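Hovus hand-held gripper kit: pads slipping on thin handles, and is the wide lens usable close up?

Posted in Robotics and Automation > Kits and Tools
3 answers | 14 comments | Share

Jiltcombe

I am looking for advice from people who have used the Hovus hand-held gripper kit for recording household tasks. We have one on a trial loan, ordered through Zetex, and have to decide whether to buy two more or send it back.

The intended use is short recordings of someone picking up and putting down kitchen items on different surfaces: tables, worktops, rugs. The recordings are then used to train a small arm that carries the same fingers. We have made 234 recordings to date. Most are good enough to keep. The ones that are not fall into two groups.

The first group is thin or flat-handled items. Spoons, chopsticks and rice scoops are held well at first, then turn in the grip when the wrist is tilted. A light plastic scoop is the easiest of these to pick up and the hardest to keep at a fixed angle, as the weight is all in the paddle and the pads only have the neck to hold on to. 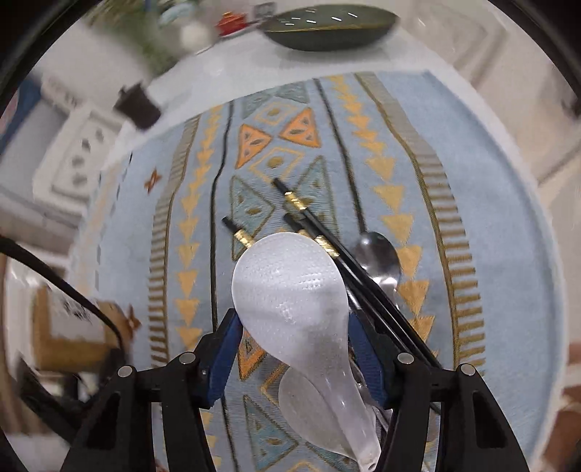 We have tried squeezing harder. It helps for a second or two and then the operator's hand tires, and the finger gap in the log starts to wander. The manual gives a pad life of 2,000 grips, and we are well short of that. The pads have been wiped with a dry cloth only.

The second group is anything large. Once a big object comes up close to the lens it covers most of the view and goes soft, and the tracking software either drops the position or jumps. The fingers themselves stay visible throughout. I do not know if this is a fault with our unit, a setting, or the limit of the kit.

My points are these. Is there a better pad, or a better way of fitting the supplied one? Can the focus be changed by the user? And has anyone had the tracking hold up with a large object near the lens?

Firmware is the version it came with. Lighting is ordinary room light, with daylight from one side.

Share | Follow | 5 comments

Hafþórsson

I have used two of these kits since September, one on a bench and one carried about. Taking your points in order.

Pads. The blue pads are a medium grade. They grip well on flat faces wider than the pad and less well on anything narrow, since a narrow handle touches only a few of the raised squares and can pivot on them. There is a softer grade in the spares list. It holds round and narrow handles better, but it wears faster and picks up lint from rugs and towels. I would not fit it for general use. Try the following first, in this order:

1. Clean both pads with a damp cloth and a drop of washing-up liquid, rinse, and leave to dry overnight. A dry cloth moves the dust about and leaves any grease where it is. New pads should be washed as well.

2. Check that the pads meet squarely. Close the fingers on a strip of paper and pull it from the tip end, then from the root end. The pull should feel the same. If one end is loose, slacken the finger screws a quarter turn, close the fingers fully, and tighten them again while closed. Do both sides.

3. Change where you hold the item. For scoops and spoons, take the neck as close to the heavy end as the task allows, with the handle lying along the pads. If it crosses them at a right angle the contact patch is at its smallest and the item will turn.

4. Redo the finger gap calibration. Set the fingers fully open, hold, then fully closed with nothing between them, hold. The log offset should read 7 or less. If it reads higher, repeat. A wandering gap value is sometimes the hand and sometimes a poor calibration, and they look alike in the log until you have ruled one out.

5. Record ten short takes with one item only before going back to mixed items. Leave the camera settings alone during this, or you will not know which change did the work.
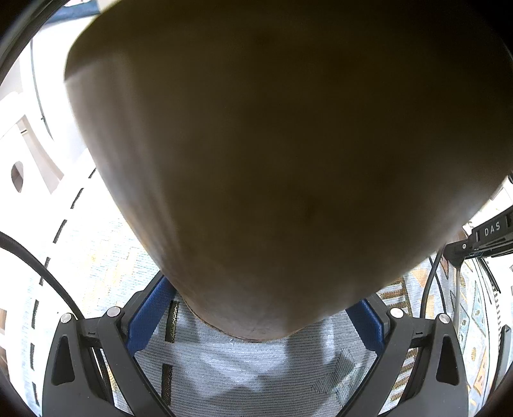
6. For large objects, shorten the approach. The lens has a fixed focus, so to answer your second point, no, it cannot be changed by the user without opening the housing, and that ends the trial terms. Anything very near will be soft. The training side copes with some softness. It does not cope with lost tracking, so that is the part to fix.

Tracking with large objects. The software follows fixed detail in the room. When a plain object covers the middle of the view, it has only the outer part of the picture to work from. A patterned rug or a shelf with things on it at the sides will usually carry it through. A bare white wall or a washed-out floor will not. Turn your working position so that the busier side of the room stays in view during the closest part of the move, and bring the daylight in from behind the operator if you can. Slow down as well. Our drop-outs fell by more than half after we did both.

On buying: I would keep the kit for kitchen items and small boxes. If most of your work is with large objects, ask for a second fixed camera to be added to the quote. The kit accepts one, though the leaflet does not make this clear.

Share | 6 comments

Zetex

We supply the kit, so please read this with that in mind.

The paper strip test above is the correct one. Please do not slacken the screws by more than a quarter turn. The soft pads are sold in pairs and can be added to a trial loan on request. They must be fitted to both fingers, as mixed grades will pull the item to one side.

The pad life figure is for smooth, clean items on a bench. Use on rugs and other fabrics will shorten it. We suggest a check every 100 grips if you are working on textiles.

If the tracking jumps with nothing near the lens, that is a fault and the unit should come back to us.

Share | 2 comments

benchside_k

Had the same with spoons. Wrapped a bit of rubber band round the handle and it stopped turning. Probably no good if you need the item to look normal in the recordings.

Share | 1 comment

Contact | Terms of use | Copyright 1 Jan 2024 | Back to top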